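Betreff: Re: [wandern-und-reisen] Mit dem Nachtzug nach Drarnovik, lohnt sich das im September?

Hallo in die Runde,

in der Nachricht von gestern Abend hieß es:

> wir überlegen, im September für eine gute Woche nach Drarnovik zu
> fahren, möglichst ohne Flugzeug. War von euch schon mal jemand dort?
> Uns interessiert vor allem, ob man den Küstenweg bis Skinen auch mit
> Kindern laufen kann (unsere sind 8 und 11) und ob man die Hütten
> vorher buchen muss. Im Reiseführer von Loder stehen dazu nur zwei
> magere Absätze, und die widersprechen sich auch noch.

Ach, Drarnovik! Da geht mir gleich das Herz auf, und ihr müsst verzeihen, wenn es jetzt etwas länger wird. Wir waren inzwischen dreimal dort, zuletzt im vergangenen September, und wenn es nach mir ginge, säßen wir morgen schon wieder im Zug.

Zur Anreise: Der Nachtzug ist alt und rumpelt ordentlich, aber ich schlafe in solchen Zügen besser als zu Hause (mein Mann sieht das anders). Nehmt unbedingt ein ganzes Abteil für euch. Zu viert ist das kaum teurer als einzelne Liegen, und ihr könnt abends in Ruhe auspacken, was ihr an Brot und Käse dabeihabt. Einen Speisewagen gab es bei uns nur auf dem Papier. Morgens um halb sieben steht man dann ein bisschen zerknittert am Bahnhof, und gleich gegenüber macht die Bäckerei auf. Die Mohnschnecken dort sind ein Gedicht.

Der Küstenweg ist mit Kindern in dem Alter überhaupt kein Problem, wenn ihr ihn in 6 Etappen geht. Loder teilt ihn in vier, das ist etwas für Leute mit sehr langen Beinen. Der höchste Punkt liegt auf 510 Metern, und der Anstieg dorthin zieht sich, aber oben gibt es eine Quelle und eine Wiese, auf der man herrlich die Schuhe ausziehen kann. Wirklich aufpassen muss man nur auf dem Stück kurz vor Skinen, wo der Pfad recht nah an der Kante verläuft -- da haben wir unsere Jüngste damals an die Hand genommen, sehr zu ihrem Missfallen.
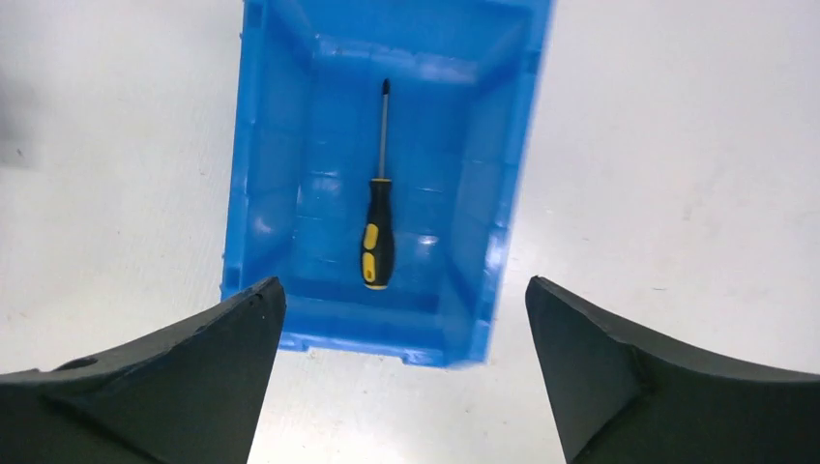 Die Hütten solltet ihr auf jeden Fall vorab buchen, auch im September. Das geht inzwischen übers Internet, allerdings muss man die Seite ein paarmal neu laden, bevor sie sich zu einer Bestätigung durchringt. Druckt die Bestätigung aus! Der Hüttenwirt auf der dritten Etappe hat mit Telefonbildschirmen nichts im Sinn und will Papier sehen. Am schönsten fanden wir die Brannigan-Hütte, sie hat nur wenige Betten und einen Kachelofen, und zum Frühstück gibt es Buchweizenbrei mit Pflaumenmus. Die Kinder haben erst die Nase gerümpft und dann Nachschlag geholt.

Beim Gepäck würde ich heute viel sparsamer sein als bei unserer ersten Reise. Regenjacke, ein warmer Pullover, Hüttenschlafsack, Badesachen -- ja, Badesachen, das Wasser ist im September noch erstaunlich mild, jedenfalls in den Buchten südlich vom Leuchtturm. Dicke Bücher könnt ihr daheim lassen, abends fallen euch ohnehin die Augen zu. Ein Kartenspiel hat bei uns dagegen jeden Tag gute Dienste getan.

Eine Karte braucht ihr übrigens trotz der Markierungen. Die gute trägt die Blattnummer 211 und liegt im Schreibwarenladen am Marktplatz in Drarnovik aus, bei uns zu Hause war sie nirgends zu bekommen. Von Skinen zurück fährt der Bus, nachmittags um zwanzig nach drei und dann erst wieder am Abend. Wir haben ihn einmal verpasst und sind stattdessen am Hafen hängen geblieben, bei gegrillten Sardinen und einem Weißwein, dessen Namen ich mir leider nicht aufgeschrieben habe.

Wenn ihr mögt, schicke ich euch gern unsere Etappenliste mit den Einkehrmöglichkeiten. Die Preise darin sind vom vorletzten Jahr, die müsstet ihr also noch einmal prüfen. Und wegen der Bettwäsche im Nachtzug: Die ist dabei, nur ein eigenes kleines Kissen würde ich mitnehmen.

Herzliche Grüße und schreibt bitte hinterher, wie es war!
Annegret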